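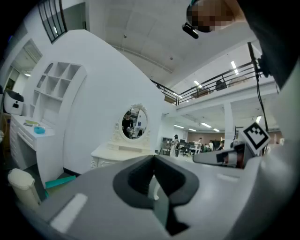 Photo: Iara Herrera / Fovthorpe teaching workshop

Handout 3: Looking after the hand-held gripper

Course notes by Ezequiel Camacho. Read before the bench session and bring a pencil.

These notes cover the daily check, pad replacement and marker care for the hand-held gripper. The wrist-mounted version uses the same pads but has its own handout. Charging and file transfer are in Handout 2.

1. Names of parts

Housing: the light grey shell. Do not open it in this session.
Jaw pad: the dark grey rubber piece with the V-shaped notch. It is a wearing part.
Finger: the light grey arm that closes towards the other side.
Marker: the square black-and-white pattern on top of the finger. The software reads the jaw opening from it.
Cable: the thin black one near the marker. Treat it as delicate.

2. Daily check

Do this at the start of the day and again if the gripper has been dropped.

Wipe the pads with a dry lint-free cloth. If they are greasy, dampen the cloth with a little soapy water and let the rubber dry fully. No solvents. Solvent makes the rubber swell and the notch closes up.

Look into the notch under a bench lamp. Small marks on the inner faces are acceptable. A split that opens when you press beside it with a thumbnail is not, and the pad must be changed.

Close the jaws slowly by hand. The movement should feel even from end to end. If it catches, stop and look for grit along the finger before trying again.

Follow the cable along its length with your fingers. It should have enough slack for full travel and should not cross the marker at any point.

3. Changing a pad

Use the Granora pad kit from the drawer marked Timmermans. Each kit holds 2 pads and the screws to fit them. Change both pads together even if only one is worn, or the grip will pull to one side.

Switch off. Open the jaws fully and rest the housing on the foam block. Take out the old screws with the small hex key and put them in the scrap tin, as the thread lock on them is used up. Lift the pad straight off. Clean the seat behind it, paying attention to the corners.

Offer up the new pad with the notch facing its partner. Start both screws by hand, then tighten them a little at a time, alternating. They should be snug. Overtightening bulges the rubber at the edges, and you will feel this as a lip when you run a finger across.

Open and close the jaws 40 times to bed the pads in, then check the screws again.

4. The marker

The marker must be flat, clean and fully stuck down. A lifted corner changes the apparent size of the square and the opening is then reported wrongly. Glossy tape over the top is not allowed, as overhead lights reflect in it.

If a marker has to be replaced, print at 100 per cent scale on matt stock. Keep the white border, and match both the pattern and its orientation to the old one. Recalibrate afterwards: jaws fully closed, hold for 3 seconds, fully open, hold again, save. Elvia Galindo has the spare sheets.

5. Faults you are likely to meet

Opening reads as zero all the time: marker hidden or dirty. Check the cable has not drifted over it.
Reading jumps: strong reflection or a lifted corner.
Objects slip at full grip: greasy or worn pads.
Jaws do not close fully: grit, or a pad fitted off its seat.

Anything else goes on a fault slip to Xóchitl Barrera. Write down what you were doing and the serial number of the gripper.

For the bench session

Work in pairs. One person changes the pads while the other reads out section 3, then swap. Have the screws checked by Tonantzin Zamudio before switching on. Record the open and closed readings on your Zametti log sheet, before and after the change, and hand it in with your name on.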